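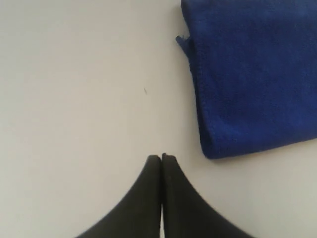 Review: Gudberg cloth-folding method, with the released Vosau policy

Reviewed by Linnea Haugen

Gudberg is a learned method for handling cloth with one arm. It comes as a paper, a code release and a trained policy called Vosau, which is meant to run on a small six-joint arm without further training. I ran it for this review on a PiPER arm with a two-finger gripper. The arm and gripper were bought as a set for £1,699, and the method needs nothing more costly than that apart from a desktop computer with a decent graphics card.

The main idea is simple. Older folding systems look for corners first, then plan a path. Gudberg skips the corner finder and learns straight from demonstrations, using a wrist view and a view of the whole table. Its one new part is a short memory of recent wrist views, which the authors, Sem Goossens and Bezawit Yimer, say helps when the fingers hide the very edge they are trying to hold.

I used a blue microfibre towel throughout. Microfibre is a fair choice for this sort of work. It is soft, it grips itself, and a thick hem gives the fingers something to find.

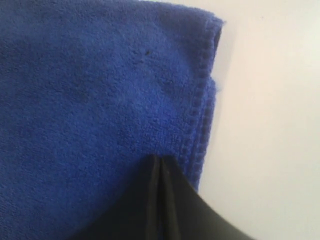 Getting hold of the cloth

This is where the method is strongest. The policy comes in low, closes on the edge and seldom takes a pinch of the middle by mistake. With the memory switched off it did worse in my hands, mostly at the hem. It would close slightly short, lift, and come away with a few fibres. With the memory on, it was more likely to pause, back off and try again a little further in.

Khurram Marwat ran the same release on his own bench at Bickerstaff and saw the same habit, though he found the pauses too long. I agree with him. There is a setting for it in the config file, but the notes don't say what a sensible value would be. I settled on 3 and left it there.

Corners are a different matter from edges. The policy was trained to take the far corners first and drag them before lifting, and on a smooth white table that works well enough. The pull puts slanting wrinkles through the cloth, and these are what the next step has to cope with.
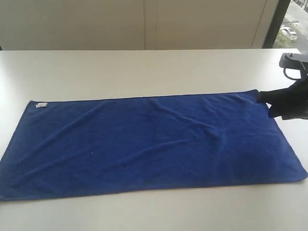 A person would smooth them out with the flat of a hand. Gudberg has no smoothing move, so any crease left by the pull gets folded in with everything else. The paper mentions this in one line near the end. I think it deserved a section, as it affects the finished fold more than the grasping does.

Quality of the fold

Folds across the short side were tidy. Diagonal folds were not. The flap tends to land with a puffy ridge along the crease, and the loose corner may curl under itself. The policy has no way of telling that this has happened, and carries on to the next step. Trevor Fairclough's Grultevon method, which I reviewed here last August, is slower and fussier about lighting, but it does check its own fold before letting go of the job.

Setting up

Installation took me an afternoon. The calibration script is clear and the error messages are written in plain words. Mind the cables: on my arm they hang in loops from the wrist, and one long run goes down over the tabletop. The release notes ask for 4 demonstrations of your own to check that the views line up, and I would not skip them.
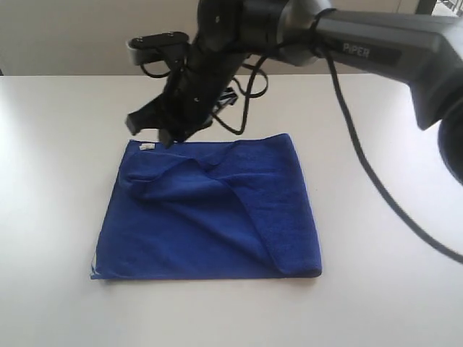

Issue 3, June 2026

What the result shows

The paper claims that a short visual memory matters more than a bigger model. For grasping, I am persuaded. The comparison is fair, the code for both versions is supplied, and what I saw on the bench agreed with it. For folding as a whole, I am less sure. The measure used counts a fold as good if the outline of the cloth is near the target, and an outline says nothing about a ridge or a tucked corner. I would like to see it repeated with some measure of height.

There is also the matter of the cloth itself. The training set is nearly all towels. I have not tried shirts, and the authors make no promise about them.

Worth using if you already have an arm and want a sound starting point for edge grasping. If you need neat folds, wait for a later release, or be ready to add a smoothing step yourself – the code is laid out well enough to make that possible.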